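Costen plain shipping cartons, large, pack of 30

I run the storage side of a small secondhand book and housewares shop, and we go through a lot of boxes. For years we reused whatever came in the door, which cost nothing and made every shelf in the back room a different height. This spring I ordered a 30-pack of the large Costen cartons to see if one standard size would make life easier. They have been in use since May. These are my notes after working through most of the bundle.

The cartons arrive flat and strapped in one stack. The stack is heavy and awkward, and I would have it dropped as close as possible to where you plan to keep it. One carton on the outside of the bundle had a crushed corner. The rest were fine.

Assembly is the usual thing. You square up the sides, fold the short bottom flaps in, fold the long ones over and tape the seam. The scored lines are deep enough that the flaps go where they should on the first fold. I have used cheaper cartons where the fold wandered off the score by half an inch and the box came out slightly twisted, and that hasn't happened with these. The flaps do spring back a little before you tape them, so keep the tape gun within reach.

Tape holds well. I used a Fositz acrylic tape for most of them and a paper tape for a few. The acrylic stuck right away. The paper tape needed a firm rub along its whole length, and on two cartons an end lifted overnight. I would blame the tape for that before the box.

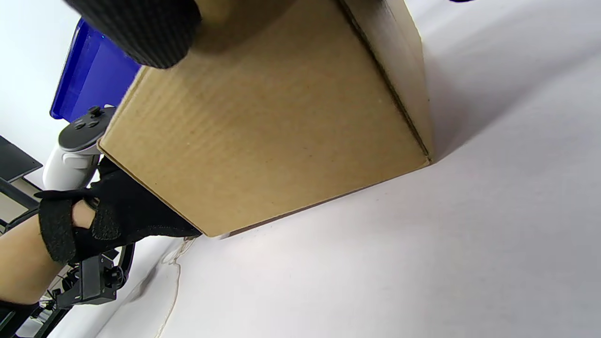
Strength is where the Costen does better than I expected for a single-wall box. I loaded one with hardcover books to 43 pounds, which is more than I would normally put in a carton this size, and moved it across the shop and back. The bottom sagged slightly in the middle but the seam stayed shut. Lighter loads such as lampshades, linens and paperbacks gave it no trouble at all. There are no handholds, so you carry it with a hand on top and a hand underneath, and the cardboard has enough grip for that even in knit gloves. Bare hands are fine too, although the cut edges are sharp when new — I got one paper cut along a flap and wore gloves after that.

I do miss handholds on the heavier loads. The Kubo cartons we bought last year had them and were easier to lift off a low shelf. On the other hand, the Kubo boxes tore at the holes after a few trips, and the holes let dust in. For anything sitting in storage for months I would take the solid sides.

The outside is plain brown with nothing printed on it. I like this more than I thought I would. There is room to write in marker on any side, and labels stick flat. Marker does bleed a little along the fine lines of the corrugation, so small lettering gets fuzzy. Write large or use a label.

Stacking is good up to four high with mixed contents. I tried five and the bottom carton started to bow at the sides, so I took the top one down. If you need taller stacks, pay for double-wall. Plastic bins stack better and last longer, of course, and we still use them for anything that might meet a damp floor. They also cost several times as much, and you can't fold them flat when they are empty.

Damp is the weak point. A carton left against the outside wall of our stockroom went soft along the base within two weeks. Keep them on a pallet or a shelf.

Price was 76 dollars for the bundle, delivered. The Sukmont equivalent was a little cheaper per box, but the smallest order was 1000 and we have nowhere to put that many.

I have ordered a second bundle of the large. I may add a few of the medium size for books, because the large is too easy to overfill.

Rating: four out of five. One point off for the lack of handholds and the damaged carton.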